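Thread on the Jireš pharmacy break-in, for anyone who only caught the first reports. I sat through the hearing this morning and took notes.

1/ The defendant is 34. He admits he was inside the pharmacy on Tasturetti Street in September. He denies hitting the night clerk, Neusa Paiva. That is what the hearing was mostly for.

2/ Early posts that night said there was a gun. There wasn't. The police report lists a pry bar and a flashlight. The gun line came from a neighbor who heard the back door give way and told a reporter it sounded like a shot.

3/ Paiva testified first. She said she was in the stockroom when the alarm went off at 2:15 a.m., walked out front and was pushed into a shelf. She needed 4 stitches above the left ear. She did not see a face.

4/ The defense asked her three times if she could have tripped. She said no each time. The third time the judge told them to move on.

5/ What was taken: $1,084 from the register and a box of cough medicine. The cash was found in a parked van behind the Bimetti warehouse. The box has not been found.

6/ Detective Vendula Koubek went next. She said the van was stopped 30 minutes after the alarm call. The man was alone in it and did not resist. He gave his name and asked for a lawyer, and the interview ended there.

7/ Some people are posting that he confessed in the van. Koubek was asked about this directly and said he did not.

8/ The other argument was about the store's alarm log. It is kept by Biltomano, the company that services the system. The log shows the back door opening twice, nine minutes apart. The prosecution says he left and came back. The defense says a second person was there.

9/ Nobody else has been charged. Koubek said the second door opening is "still being looked at" and would not say more than that.

10/ Bail was kept where it was. He has to stay in the county and away from the pharmacy and from Paiva. His lawyer asked for the travel limit to be lifted for work - the judge said to file it in writing.

11/ Paiva is back at work on day shifts. She told me in the hallway that she did not want to talk about the case, so I left it there.

12/ Next date is for motions only, no witnesses. I will be there and will add to this thread - please don't send me the man's home address, I am not going to post it. 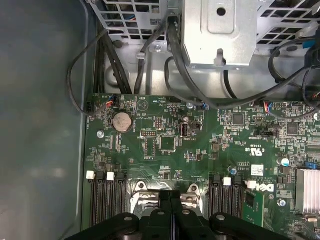
13/ One fix to post 5. The cash was in a bag under the passenger seat, and the van was already back behind the warehouse when it was searched. It was stopped two blocks from there.

Recent threads
Jireš council puts off vote on street lights
Two cars hit on Tasturetti Street, one driver cited
Warehouse fire at Bimetti ruled accidental
How to look up a county court date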